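# Suturing bench, part 4: thread handling

I said in March that I would write this one up once the arm could tie a knot without me holding the other end.

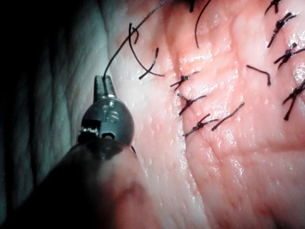

It can, most days, so I had better keep my word. The short version is that tying took less time than I expected and managing the thread took all of it.

For anyone new, the rig lives in the shared workshop at Trotach, on the bench nearest the loading door. It is a secondhand surgical instrument, the sort with a long shaft and a pair of tiny jaws, driven by a motor pack I built to replace whatever it was meant to plug into. Lizelle Potgieter did the machining on the mount. I do the electronics and the code. It will never go near a patient and neither of us has any wish for it to. We wanted a hard manipulation problem that fits on one bench, and stitching is certainly that.

## The motor pack

The instrument is cable driven. Discs at the back end wind the cables, and the cables move the wrist and the jaws. My first pack used hobby servos, which were fine for waving the jaws about and hopeless for holding thread. They hunted. You would close on the thread and the jaws would sit there buzzing, and sooner or later the thread would creep out.

The current pack uses small geared motors with encoders, on driver boards from Skallen. I run them in current mode for the grip and position mode for the wrist. The change over from one to the other was the fiddly part. If the grip axis is still in position mode when it meets the thread it will happily crush it, and a crushed thread snaps on the next pull.

The cables are coupled, so bending the wrist also opens or closes the jaws a little. I knew this from reading and still lost a weekend to it. The fix is a small matrix in the controller which takes the wrist angle and adds a correction to both jaw motors. I measured the numbers by hand with a protractor and a bit of card. They are not very good numbers but they are good enough.

## Seeing what it is doing

There is a small camera close to the instrument. The shaft is always out of focus in the corner, and I stopped trying to cure that, as the only focus setting that sharpens the shaft ruins everything beyond it.

Lighting has been more trouble. The work surface is glossy and throws back little white highlights all over the place. Black thread on pink ought to be easy to pick out, and it is, until the thread runs through a bright patch and the tracker decides it has ended there. I tried a diffuser made from baking parchment, which helped. Then I moved the lamp further off to the side, which helped more. The tracker now joins up two pieces of thread if their ends point at each other across a short gap.

It also gets confused by cloth. The drape behind the work is dark, and so is the thread, so any thread that wanders over the drape is gone as far as the software is concerned. For now I mask out the drape completely and make the arm keep its thread over the pink. A pale drape would be the proper answer. I haven't bought one.

## Loose ends

The knots themselves are ordinary throws, done slowly. The arm wraps the thread, reaches through, takes the short end and pulls. The pull stops when the motor current passes a limit, which I set by trial and a fair amount of broken thread.

Then there are the ends. Every knot has them, they stick out at whatever angle they like, and each one looks to the tracker much like the thing it should be picking up. Offcuts lying on the surface are worse. A short bent offcut is a very convincing thread end. The arm has spent whole evenings carefully picking up rubbish.

What I do now:

- The tracker starts at the jaws and works outwards, so it only believes in thread that is joined to the bit being held.
- Anything shorter than 30 pixels is ignored.
- Once a knot is finished its patch of the picture is marked as done, and ends inside that patch can't be chosen.
- If two candidates score nearly the same, the arm stops and waits for me.

The last rule is the one I resisted and the one that has made the most difference. I wanted it to run unattended. It was a better use of my time to sit there with a mug of tea and press a key now and again.

Loops are still a problem. When a strand doubles back over itself the tracker can take the wrong branch at the crossing and come out facing the other way. I have some ideas about following the curve instead of the nearest dark pixel, but I have not written any of it yet.

## The log

I have been keeping a log of each attempt in a plain text file. It has 300 lines in it. The last 100 are the only ones worth reading, as everything before that was done with the old servos or with the jaw correction the wrong way round. (Yes, I had a sign wrong. Lizelle found it by looking at the jaws while I was looking at the screen.)

Most failures in the later part of the file fall under missed grasps. The jaws close just beside the thread, or they close on it at the very tip and it slides out when the wrist turns. Judging depth from the one camera is poor, and I suspect that is most of it. After that come snapped threads, then a small group marked only with a question mark, where I had gone to answer the door.

## Next

The cable on the second disc is starting to fray near the crimp, so that has to be dealt with before anything else. Lizelle wants to redo the mount at the same time with a proper clamp in place of the two cap screws, which work loose. I'd like to add a cheap load cell under the tissue tray so I am not guessing at the pull from motor current alone.

The code is a mess and is not up anywhere yet. I will tidy the controller part first, since two people have asked for it. The tracker can wait until it handles loops.

Nerys Parri

July 21, 2025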